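Mullville supply switches to Onduveck bores from December

Water services, Mullville

Mullville's drinking water will come from the Onduveck borefield from early December while the surface storage is taken offline for relining. The change affects all of the 2000 connections inside the town boundary. Properties on the rural trunk main south of the rail line stay on their present supply.

Bore water is harder than the storage water it replaces. Samples taken at the Onduveck headworks returned a total hardness of 201 milligrams per litre, expressed as calcium carbonate. The storage normally sits in the soft range. The utility describes the bore water as hard but within the aesthetic limit it works to, and says disinfection dosing will be the same at both sources. 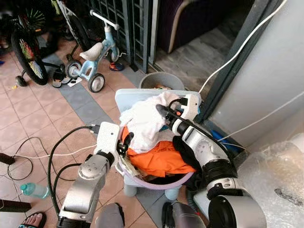
Hardness is not a health matter and no boil notice will be issued. Calcium and magnesium react with soap and with some detergents, so lather drops off and a greyish curd can form where bar soap is used. Households will notice it first in kettles and shower screens, and then in the wash. A plastic basket of mixed clothing like this one, put through on the usual dose, may come out stiffer than it did in November, and dark items may carry a faint chalky mark along the folds. The utility recommends using the hard water dose printed on the detergent packet. Powders generally contain more builder than liquids and tend to cope better.

Work at the storage is expected to take until the end of autumn. The existing liner has lost adhesion along the northern batter and at the base of the inlet tower, and leakage through the underdrain has risen in each of the last several quarterly readings. The contractor, Sandhu Civil, will drain the basin, cut out the old membrane, regrade the floor and install a welded polyethylene liner sold under the name Bretitent. Seams will be air-tested on site before any refilling starts.

The bores will deliver through the existing 300 millimetre main, built as a drought standby and last run at full load during pump commissioning. It is 9 kilometres long and rises through two pressure zones before reaching the town tanks. A programme of flushing was carried out on the lower half in October. The upper half will be flushed overnight in the week before changeover.
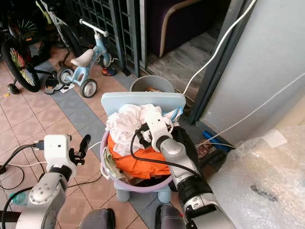

Flushing disturbs iron and manganese sediment in older cast iron mains, and some streets can expect discoloured water for a few hours at a time. The utility's advice is to run the cold tap closest to the meter until it clears, and to avoid drawing hot water until then so that sediment is kept out of the storage heater. Whites are best left for another day if the cold tap is running brown. Fabric already stained by manganese should not be treated with chlorine bleach, which can fix the colour. A rust remover based on citric or oxalic acid is the usual treatment, subject to the care label.

Crews will work from the tanks outwards, starting in the streets behind the showground. Letterbox cards will go out two days ahead of each section. Customers on home dialysis are being contacted directly and should not rely on the cards.

Some residents have questioned why the supply is not being softened at the headworks. A mobile softening plant was priced during planning and left out of the final scope. Besides the hire cost, it would have produced a brine stream with no licensed disposal point closer than the regional treatment works, and the tanker movements were considered excessive for a temporary source. Blending with storage water was ruled out as the basin has to be empty for the whole of the job.
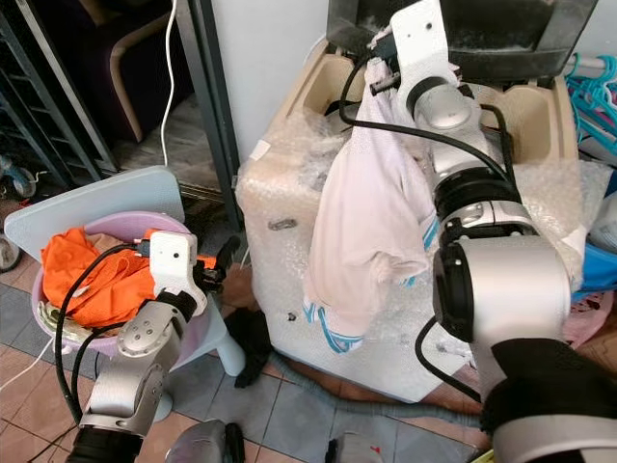
One customer in the eastern zone wrote to the utility that the last period on bore water had scaled up the element in a two-year-old hot water unit, and asked whether any rebate would be offered on replacement parts. In its reply, the utility said it does not compensate for scale formed by water within specification, but that it would supply a hardness figure for each zone on request so that owners can set the service interval on their heaters. It also noted that lowering a storage heater's thermostat reduces scale, and that the setting must stay at or above the minimum required for control of bacteria.

Owners of ion exchange softeners should reprogram the unit to the new figure before the changeover. Dishwashers with a built-in softener will need salt, including those that have been run for years without it. Aquarium keepers and anyone brewing or dyeing at home should test at the tap, as the supply is also slightly more alkaline than the storage water.

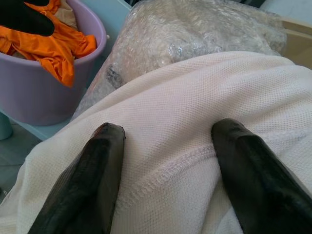

Textured off-white knit with an overlocked seam.

Hardness, iron and manganese results will be posted fortnightly on the utility's water quality page for as long as the bores are in use. Sampling points are the headworks, the town tanks and one tap in each pressure zone. A taste panel is not planned.

Return to storage water will be staged over several nights, with the same flushing sequence run in reverse. Dates will depend on inflow over winter and on the liner passing its leak test.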